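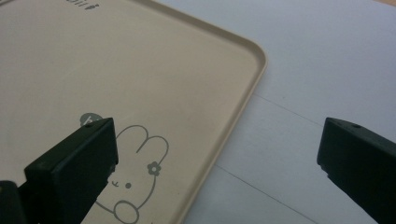

Figure 3. Printed plastic tray from the tableware set, on the tabletop.

4.2 Trays and printed surfaces

The tableware came from two suppliers, Wornimex and Grollon, and was sorted by hand in November. Of the 2,371 items entered in the list, 250 were trays or flat plates, and 130 of those carried a printed drawing or lettering. The tray in Figure 3 is beige with a raised rim and, where it can be seen, a rounded corner, and has a line drawing of a bunny with a flower at one ear. Trays of this type were grouped by rim shape first and by print second, following Říha. Colour was left out of the grouping, as the pale trays were hard to tell apart under the room lights. In 13 cases the two sorters disagreed and the tray was looked at again.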